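Keeping your cables in order

Print this page
E-mail this to a friend

I have been putting off the cable drawer since before Christmas, and it was Zuzana Beneš who finally shamed me into it by asking, very politely, whether I had a spare charging lead she might borrow. Well, I did, somewhere, underneath all the others! So out it all came, and I thought I'd pass on what I've learnt.

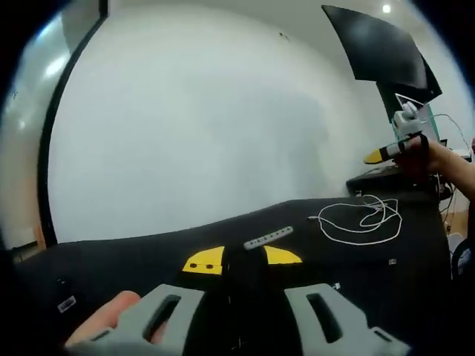
Loose coils are kinder to a lead than tight ones, and I do wish I'd known it years ago. If you wind a cable hard round your hand it remembers every bend, and the covering gives up near the plug first. A few easy loops laid flat on the table, like the white one on the black cloth, will do very nicely. A dark cloth is a great help with pale leads, by the way, as you can follow the loops at a glance.

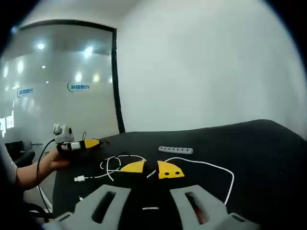 Untangling is best done sitting down, with a cup of tea out of elbow's reach. Don't pull, whatever you do, or a loose muddle becomes a proper knot. Find an end you can be sure of, such as the USB plug with the metal tip lying at the left of those white cables, and work backwards from it, easing each loop open as you go. Once a lead is free, fasten it with a strip of soft cloth and write on a paper tag what it belongs to (my tags cost 80p and have lasted for years).

Colm Cullinane keeps his in old envelopes, one lead to each, stood up in a shoebox.

Print this page
E-mail this to a friend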